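Evening, still June

Day 2 of the move and I have packed the tape. I know I packed it, as I remember being pleased with myself. Dagný came by at noon and lent me hers, with the look she saves for people who label boxes "misc."

The movers from Gomeck have quoted 364 dollars, or 371 if there are stairs. There are stairs. I'd have thought seven dollars of stairs was a bargain, but Hooman says they'll find the rest of it somewhere, probably in the armchairs.

The living room is now where everything goes to wait. The suitcase is standing behind the pouf like a guest who wants to leave, and the sofa has taken in the power strip and its cables, which I've untangled once already this week and won't again. I keep stepping on the bubble wrap. It's the best part of the day.
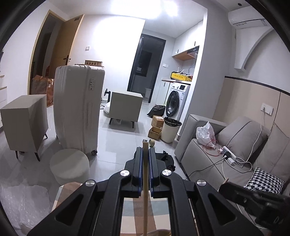

Tomorrow

Call Gomeck back about the stairs. Get the boxes out of the doorway so a person can use the door. Ask Melur if she wants the crate, and if she says no, ask Rohani in a more hopeful voice. Eat whatever is left in the freezer, peas included.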